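Section 4: Packing your snack box

By now you should have your Brustico box unfolded and the bottom flaps pressed flat (see Section 3 if you skipped ahead, as plenty of people do). This is the pleasant part, and there is no hurry about it. Put the kettle on if you like. Most first-time packers take 30 minutes over a full box, and that includes a fair amount of changing their minds.

Before you start

You will want a table you can walk up to from at least two sides. Leave your tablecloth on if you have one, as it keeps the cardboard from scuffing the wood, and a runner down the middle makes a handy dividing line between things still to be packed and things you have decided against.

Note: Take the weight of the box into account early. A Brustico box is meant to carry no more than 40 small items, and fewer if some of them are jars.

4.1 Sorting

1. Tip everything out onto the table and spread it around so that you can see each package. Resist the temptation to pack straight from the shopping bag.

2. Make one group of flat packages, one of soft bags, and one of anything in a clear plastic tray or blister pack. Candy eggs, filled chocolates and the like nearly always belong in that last group.

3. Check the date on each label. If something needs to be eaten within the week, put it by itself at the end of the table and decide whether it can really wait for the mail.

4. Pick up loose wrappers and bits of clear film as you go. They have a way of sliding into the box and making a very nice gift look like leftovers.

4.2 Filling the box

1. Stand the box open at one end of the table with all the top flaps folded back.

2. Put the heaviest flat packages in first, laid on their sides, and work toward the front.

3. Add the soft bags next. Let a bit of air settle out of them by pressing gently with an open hand — never squeeze, or you will be sending somebody a bag of crumbs.

4. Slip blister packs in last, label side up, on top of something with a little give to it.

5. If you are packing with a friend, agree on who fills and who hands things over. Two people reaching into the same box is slower than one, though it is certainly more sociable.

Caution: Do not push down on the contents to make the flaps meet. If the box will not close on its own, take something out. An overfilled box can split along the bottom seam.

Caution: Keep chocolate away from sunny windows and radiators while you work, even for a short while.

4.3 Before you close the flaps

Give the box a gentle tilt to each side and listen. A small rustle is fine. If you hear things sliding, tuck a Sulemana paper pad (part 333 on your supply list) into the gap and try again. Write your card now as well, while you still remember what you put in, and lay it right on top where it will be seen first.

When you are happy with it all, go on to Section 5, where we get to the tape and the Brorklow address labels.

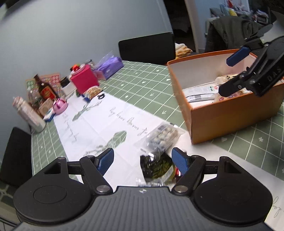 Figure 4. Filling the box at one end of the table, with a snack bag and a blister pack still out on the cloth.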